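Laundry Day

Print this page | E-mail this article

Laundry day is the day a household sets aside for washing clothes, and I've been collecting odds and ends on it for 15 years, so forgive me if I wander. When I was growing up in Sevcombe it was a whole-day job. My grandmother started before breakfast, and supper was always leftovers - cold potatoes, mostly.

The old rule was to sort first, soak overnight, wash whites before colors and leave the work clothes for last. I still sort on the floor, which drives my sister nuts! Kulsoom Soomro wrote a lovely little pamphlet on wash-day customs, and she lists 12 names for the stick used to stir the tub. I only knew two.

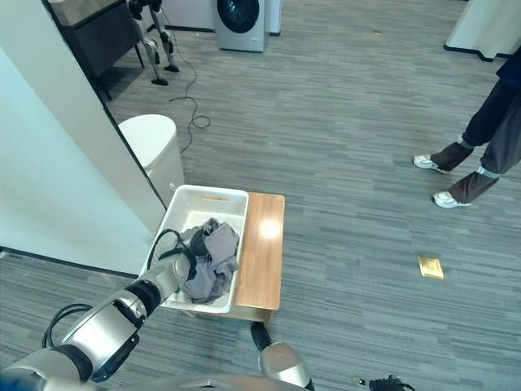 Starching went out of fashion in my family when my aunt moved to Magaña and discovered shirts that didn't need it. Ironing hung on longer (I kind of like it, with the radio going). Drying is where people really argue. Some hang shirts by the hem, some by the shoulders, and I'm a hem person - always have been.

See also: Clothesline, Soap, Washboard

E-mail this article | Print this page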